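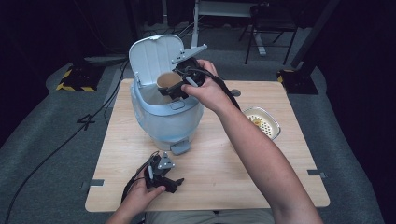

Paper cup held over an open pedal bin.

How to Make a Slushy Drink in a Home Freezer

Updated July 5, 2026

This method uses a shallow metal pan and a fork. It makes 2 large servings.

Stir the sugar into the warm water until no grains remain. Add the fruit juice and a pinch of salt. Chill the mix in the refrigerator before freezing.

Pour the mix into the pan and set it flat in the freezer. When the edges are firm, scrape them toward the center with the fork. Repeat every half hour until the whole pan is loose ice.

Do not cut the sugar by more than a third. A low-sugar mix freezes into a solid block and has to be thawed and started over. Diet soda has the same problem.

For a finer texture, run the finished ice in a blender on pulse for 8 seconds. Longer blending melts it.

Spoon into chilled cups and serve with a wide straw. Each cup should hold 14 ounces, with space left at the top for a dome of ice.

Leftovers keep overnight in a covered tub. Let the tub stand on the counter for a few minutes, then scrape again before serving.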